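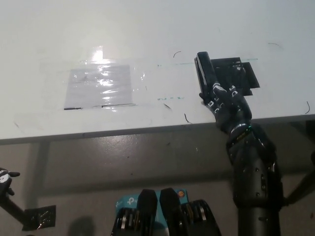
Hand controllers, second round

The first round of this comparison, back in December, was two-finger grippers against each other, and several people wrote in to say it told them nothing about hands. Fair enough. This one keeps the hand and changes what drives it.

The setup: a two-armed machine at a white table, a fingered hand from Dremeo on each wrist, head camera looking down. The working hand is the right one. The left is parked low, clear of the table, and plays no part in the scores. The test object is a slim black block, and the task is to pick it up from the black pad and set it back upright on the same pad. A black object held by a black hand over a black pad is about as unkind to a camera as I could arrange. The taped sheet to the left of the pad adds glare from the overhead lights, which I left alone for all runs.

Two controllers were compared. The first is the position controller Dremeo supplies with the hand. The second is a current-limited one written by Moushumi Sivakumar, which closes each finger until the motor current crosses a threshold and then holds. Both run on the same Sikora board at 1000 Hz. Arm trajectories were identical, recorded once and replayed.

I ran 442 grasps in total, split evenly. A run counted as a success if the block was standing by itself after release, and as a failure if it fell, slid off the pad or stayed in the fingers.

Position control failed 36 times out of 221. Most of those came at release. The thumb opens a little later than the fingers, and with a tall narrow object that's enough to tip it. Current control failed 17 times. It had a different weakness – if the thumb touched first, the block was pushed sideways before the fingers arrived, and the final grip was off centre. Ksawery Jakubowski suggested delaying the thumb by a fixed amount on closing. That helped in a short trial afterwards, but I haven't repeated the full set with it, so it isn't in the numbers.

Some notes on the camera. Pose estimates from the head view were usable while the hand was open. Once the fingers wrapped around the block, the estimate wandered, mostly along the long axis. The white markers on the knuckles gave a much steadier signal than the object did, so I ended up tracking the hand and inferring the block from it. Glare on the tape caused false edges in a few runs, all of them to the left of the pad and easy to mask.

Things I'd change:

Lighter pad. Contrast at the base of the block is poor and the software guesses the contact line.

Per-finger thresholds. A single current limit suits the index and middle fingers and is too high for the little finger.

A second camera at table height. Renata Cieślak has one on a similar rig and gets a cleaner read on tilt.

The logs run to 2714 files and I haven't sorted them. If you want the current traces, email me and say which controller you're after. The next set will use the same block with the thumb delay switched on, then a softer object if the fingertip covers hold up.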